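Section 2: Laying out your table before you cut

Okay, you've unpacked the Sodberg cutter and you're itching to slice something. Hold on a minute! I ruined two yards of good linen by skipping this part (Luana Coutinho still brings it up at our Illside sewing nights), so let's do the table first.
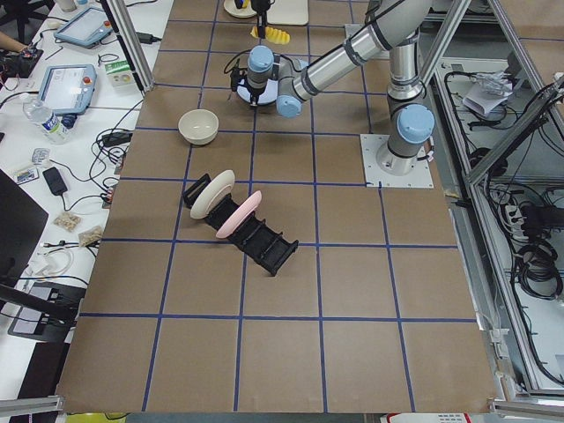
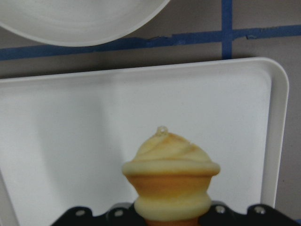
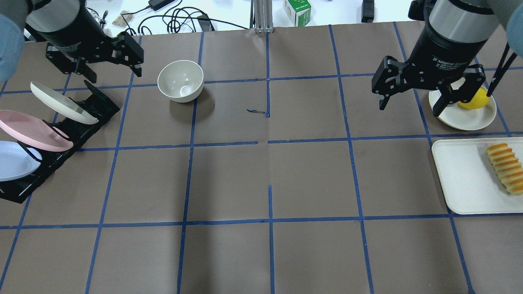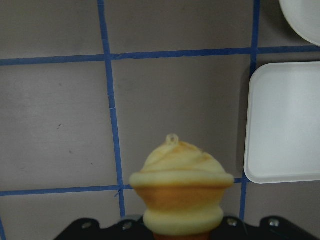 1. Wipe the table down and let it dry all the way. Lint is fine on the floor, but under the mat it makes little bumps.

2. Roll out the mat with the printed side up. Mine curled at the corners like crazy, so I left it under a stack of pattern books overnight.

3. Clip the guide rail to the long side. You'll hear two clicks. If you only hear one, pull it off and try again.

4. Set the dial to 200 for cotton or 295 for denim. I go up to 600 for upholstery fabric, but only with the Urer blade, never the one in the box.

Note: The dial on older cutters is stiff. Tanner Girard showed me you can press it in slightly while you turn, and that helped a lot.

5. Slide the cutter along the rail with the blade up. It should glide the whole way. Mine used to catch near the far end until I loosened the rail screw a quarter turn.

CAUTION: Lock the blade before you reach across the table, every single time, even if you're just grabbing a pin!

6. Make a test cut on scrap. If the edge looks chewed, go up one notch and cut again.

Changing the blade is in Section 3, so keep the little hex key handy.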